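Foro de ayuda Killeck > Aprendizaje por demostración > Recogida de datos

Doblar un gorro y dejarlo en un rejilla: ¿cuántas demostraciones y cómo variarlas? 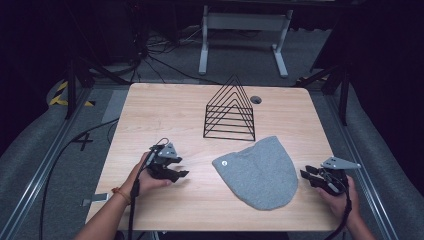 La mesa antes de doblar, con las dos pinzas de mano, el gorro y el organizador de alambre.

Publicado por bouzid_taller el 9/8/21

Hola a todos. Estoy grabando demostraciones con dos pinzas de mano, una en cada mano, para entrenar una política de dos brazos. La tarea es corta: coger el gorro de punto gris que está extendido en la mesa, doblarlo por la mitad y colocarlo entre las varillas del organizador negro. La cámara va en la cabeza y además guardo la posición y la apertura de cada pinza.

Tengo 15 sesiones hechas, todas en la misma mesa y con el mismo gorro. He entrenado una primera versión con eso y el resultado es irregular. El primer agarre sale bien casi siempre. El doblado sale a medias. La colocación falla mucho: la política lleva el gorro hasta el organizador, se queda encima y abre las pinzas demasiado pronto, o baja y engancha un pico de la tela en una varilla.

Mis dudas son estas.

Primero, la cantidad. En la guía de Flustdale que usamos aquí se habla de 3000 demostraciones por tarea. No sé si esa cifra tiene sentido para algo tan concreto o si está pensada para tareas con muchos objetos distintos.

Segundo, la variación. Hasta ahora he empezado siempre con el gorro delante del organizador y un poco a la derecha, con la vuelta hacia el fondo. Lo hice así para que fuera fácil al principio. ¿Muevo también el organizador o lo dejo fijo y muevo solo el gorro?

Tercero, el alambre. Las varillas son finas y negras y sobre la madera clara se distinguen bien, pero cuando acerco las pinzas, que también son negras, en la imagen se mezcla todo. He pensado en pintar las varillas de otro color o en poner cinta de color en las pinzas. Preferiría no tocar el material si se puede evitar.

Por último, los fallos. A veces se me escapa el gorro y lo vuelvo a coger en la misma toma. Ahora mismo borro esas tomas. ¿Hago bien?

Gracias.

Respuestas

skerkport_datos

Voy por partes.

Cantidad. No te guíes por una cifra general. Mira cómo cambia el resultado al añadir datos. Entrena con la mitad de lo que tienes, luego con todo, y prueba las dos versiones con las mismas posiciones de partida. Si la segunda mejora claramente, sigue grabando. Si las dos fallan en el mismo sitio, te falta variedad o tienes un problema en los datos, y más tomas iguales te servirán de poco. Las cifras grandes suelen referirse a conjuntos con muchas prendas y muchos sitios. Para un solo gorro y un solo organizador yo empezaría por revisar lo que ya hay.

Variación. Mueve las dos cosas, pero en orden. Durante las primeras sesiones nuevas deja quieto el organizador y cambia el gorro: más cerca del borde, al otro lado, girado, con la vuelta hacia ti, con una arruga. Cuando el agarre aguante eso, empieza a mover el organizador y a girarlo un poco. Si nunca lo mueves, la política puede aprenderse el punto de la mesa sin mirar las varillas, y por lo que cuentas de la colocación es posible que ya te esté pasando. Hay una comprobación rápida: desplaza el organizador un palmo y ejecuta la política. Si va al sitio antiguo, ya sabes lo que es.

Nosotros usamos una plantilla con 6 posiciones para el gorro y 2 para el organizador, y dentro de cada combinación lo dejamos caer a mano sin colocarlo con cuidado. Apuntamos la combinación en el nombre de la sesión. Luego, al evaluar, se ve enseguida qué zona va peor.

Alambre. Yo no pintaría nada todavía. Primero mira a qué resolución entra la imagen en la red. Es muy habitual grabar con buena calidad y reducir después tanto que una varilla fina desaparece. Guarda una imagen tal como la recibe el modelo y ábrela. Si tú no distingues las varillas ahí, el modelo tampoco tiene de dónde sacarlas. En ese caso recorta a la zona de la mesa antes de reducir. El suelo, los trípodes y los cables de alrededor ocupan imagen y no aportan nada a esta tarea. Eso sí, el recorte tiene que aguantar los movimientos de la cabeza.

Apertura temprana. Revisa la sincronía entre el vídeo y la señal de las pinzas. Un retardo pequeño casi no se nota al coger tela, porque la tela perdona, y en cambio al soltar se nota mucho. Para medirlo, abre y cierra las dos pinzas varias veces al principio de una sesión y compara en qué fotograma se ve el cierre y en qué momento lo marca el registro. Corrige con ese desfase y vuelve a entrenar con los mismos datos antes de grabar ninguno más.

Tomas con fallo. No las borres todas. Si se te escapa el gorro y lo recoges con normalidad, esa toma enseña a recuperarse y conviene guardarla. Borra las que tengan una mano quieta mucho rato, las que se corten a medias y las que hayas arreglado haciendo algo que los brazos no podrán hacer, por ejemplo empujar la tela con los nudillos. Márcalas con una etiqueta para poder entrenar con ellas o sin ellas.

pinza_izquierda

A mí me pasó lo del enganche con una rejilla de secar platos. Lo arreglé haciendo más despacio la bajada y parando un momento justo encima antes de entrar entre las varillas. Prueba eso.

También vigila los cables de las pinzas, que no pasen por encima del gorro. En mis tomas lo arrastraban y no me di cuenta hasta octubre, con medio conjunto grabado.

mesa_de_pruebas

De acuerdo con casi todo lo de skerkport_datos. Con lo de parar encima tendría cuidado. Si paras en todas las tomas, el modelo ve muchos fotogramas casi iguales con la orden de no moverse, y luego puede quedarse parado ahí. Bajar despacio, sí. Parar, lo mínimo. Si ya tienes tomas con pausas, recorta los tramos en los que no se mueve ninguna de las dos pinzas.

Otra cosa que no se ha comentado: decide cómo es una toma terminada y respétalo siempre. En ropa blanda es fácil acabar cada vez de una manera, unas veces con el gorro metido hasta abajo y otras apoyado arriba. Escríbelo en una frase y pégala donde la vea quien graba. La nuestra dice: "doblado una vez, pliegue hacia abajo, tocando la base, pinzas abiertas y fuera de las varillas". Las tomas que no cumplen la frase van a otra carpeta.

Y el doblado, hazlo siempre por el mismo eje respecto al gorro. El gorro puede estar girado como quieras, pero si unas veces lo doblas a lo largo y otras a lo ancho, el modelo hace algo intermedio. Por cómo describes el doblado "a medias", yo miraría eso antes que la cantidad. Te puede valer como referencia el logo blanco que tiene junto a la vuelta, mientras quede a la vista.

bouzid_taller

Gracias a los tres. He movido el organizador un palmo y la política ha ido al sitio de antes, así que por ahí va una parte. También he repasado las tomas y tengo los dos tipos de doblado mezclados. Voy a separarlas, medir el desfase de las pinzas y preparar una plantilla de posiciones. Las tomas borradas por fallo ya no las puedo recuperar, a partir de ahora las guardo con etiqueta.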